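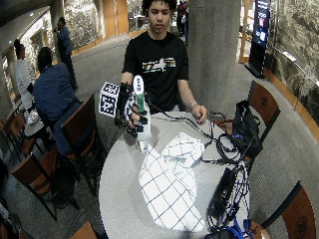
Ivarberg Round Table and Cleaning Set

Category: Tables & Surface Care / Café and Canteen

The Ivarberg is a round pedestal table with a gray top for cafés, canteens and shared work areas. It is supplied by Matex with a surface care set: one 500 ml trigger spray bottle and 4 checked cotton cloths. Chairs are sold separately.

We use cookies to remember your basket and measure visits. Accept all | Settings

Daily cleaning

Spray the cloth or the top from a short distance and wipe from the center to the rim. Grilero neutral cleaner is supplied ready to use – do not dilute. Leave no liquid standing at the rim. Abrasive pads and chlorine products void the surface warranty.

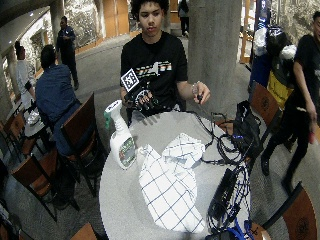 Cloths are woven from plain cotton and can be machine washed. Fold each one into quarters before wiping and turn to a clean face when the first is soiled. A cloth left crumpled on the top, like the white one with the blue grid next to the spray bottle, should be shaken out and refolded before use. Grit caught in the folds can mark the finish. Move bags, cables and other loose items off the section being wiped.

Ordering

Tables are made to order by Avotiņš and ship in 11 working days. Replacement cloths and cleaner ship in 7. Orders placed before the end of November include one extra bottle of cleaner. Trigger heads are stocked as a spare part and fit all Grilero 500 ml bottles.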